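Chapter 7
Reading a Street: How Towns Keep Their Old Shapes

I grew up in Hamel, in a terrace that bent in the middle for no reason I could see. Every house on our side had a slightly crooked front room (my mother could never get a carpet to fit) and I simply assumed that builders were careless people. Years later I came across a field map of the parish and there was our bend, following the edge of a stream that had been put into a pipe long before my grandparents were born. I was so pleased I rang my mother straight away. She wanted to know if the stream would pay for the carpet.

So this chapter is about lines. Buildings come down quite often, but the lines between them are stubborn, and you can learn a great deal by asking who drew them first.
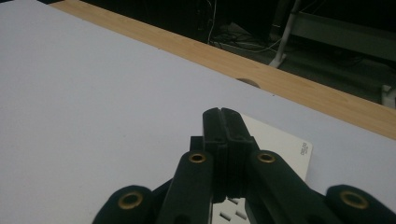

We'll start with plots, meaning the strips of land that houses stand on. In Usau the market street has long, thin plots with narrow shop fronts, and most of them still match the tax list of 1,671 households that we looked at in Chapter 2. The shops sell phones and birthday cards now, and yet the walls between them run where the old garden fences ran. Annick Barbier, who taught me to do this sort of work, used to make her students pace out the fronts in their own shoes before she would let them near a tape measure. I still do it, and I still get funny looks!

After plots come back lanes, which I like even more. A back lane tells you how people got their coal in and their rubbish out, and it was often left alone when the front of the street was widened or smartened up. Hultton has a lovely set of them behind the chapel.
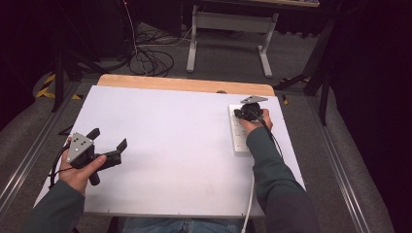

The last part of the chapter deals with street names, and here I'd ask you to be a bit careful. Names get moved about. Zelov has a Mill Road that never went near a mill, and Lorena Ocampo found 26 spellings of one short alley in the same town's rent books. Treat a name as a hint and check it against a map.

Before you read on, find the oldest map of your own street that you can, at the library or online, and keep it beside you. Mark anything that bends, narrows or stops suddenly. We'll need those marks in section 7.2, where we go back to Usau and begin with the north side of the market.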